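March 13, 2023

Council's soft plastics trial in Flustport is up to 3,000 households now, and the newsletter is very pleased with itself. 2,606 bags collected, it says. Collected and taken where? I rang and got Teguh Tarigan, who was polite and told me Umden, then said he'd have to check.
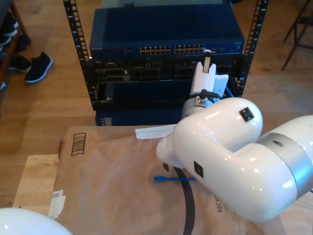
Emil reckons I should give it a chance. I gave the last one a chance and it ended up in a shed. My bag is by the back door anyway, washed and sorted like a mug. If there's no answer by May it can go in the red bin with the rest of the rubbish.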